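Cable slack on two-arm cells

Revision 24 of our cell rules at Vernitz went out in April. The clause I get the most mail on is cable slack. Every loop at the wrist must clear the tallest item on the mat through the full reach of the arm. Glass doors stay shut while the arms are powered.

Mug tree, plates and toaster oven on the mat:

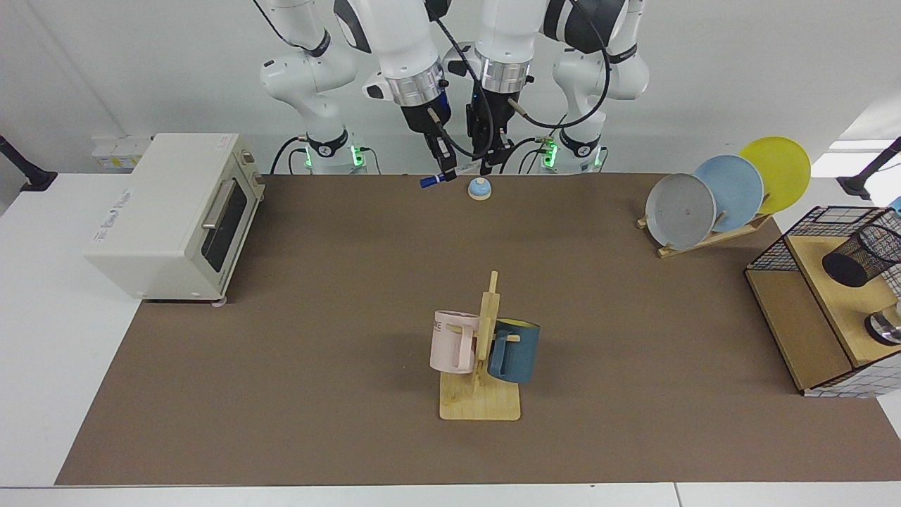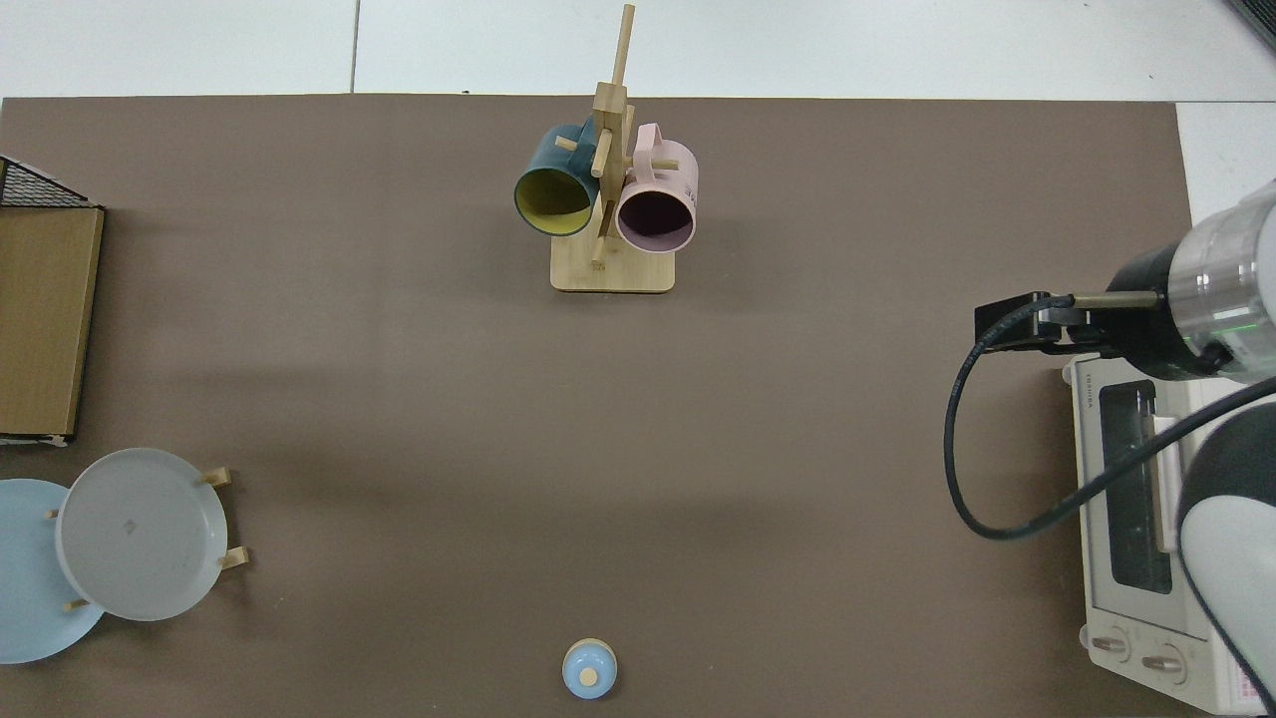
Ayanda Mtshali wants the clearance written as a number. I proposed 26 mm, measured at full wrist rotation. She has asked for 340 logged cycles before we adopt it.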